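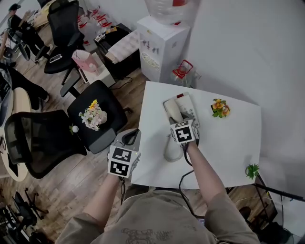

Figure 2. Right-hand gripper closed on the telephone handset, Cluddale room.

Print this page | E-mail this article

4.2 Comparing the two finger pads

We tried the Zonia pads first and then the softer Zinari ones, and I'll admit I had my money on the Zinari from the start (Pieter Van Hecke didn't, and he has been very patient with me). The task was dull on purpose: take the handset off a corded phone, hold it, put it back. We kept 455 takes in all, and the marker cubes gave us the path of each hand.

The trouble with a phone is the cord! It tugs just as you think you've got a decent hold, and a stiff pad lets the handset roll.
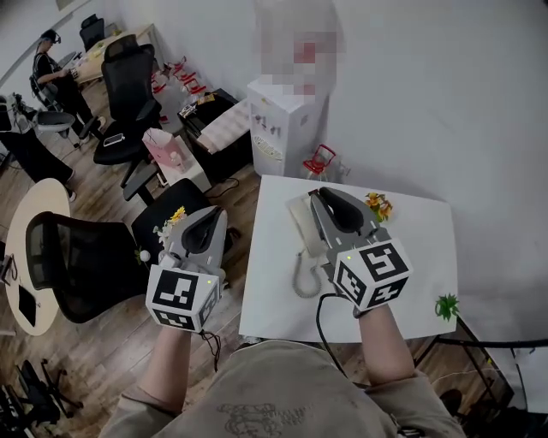
With both hands up and the cubes facing the camera, tracking was lovely. It got worse when I reached right across the table and my wrist turned, so we dropped any take with more than 200 ms of lost markers. Ourania Katsaros went through those by hand, bless her, and agreed with the script on nearly all of them.

So the softer pads won on grip, but they were slower to let go, and I kept nudging the phone on the way out. Arellano's controller smooths a bit of that over, though I'd still like to try a thinner pad before we move on to the cups.

E-mail this article | Print this page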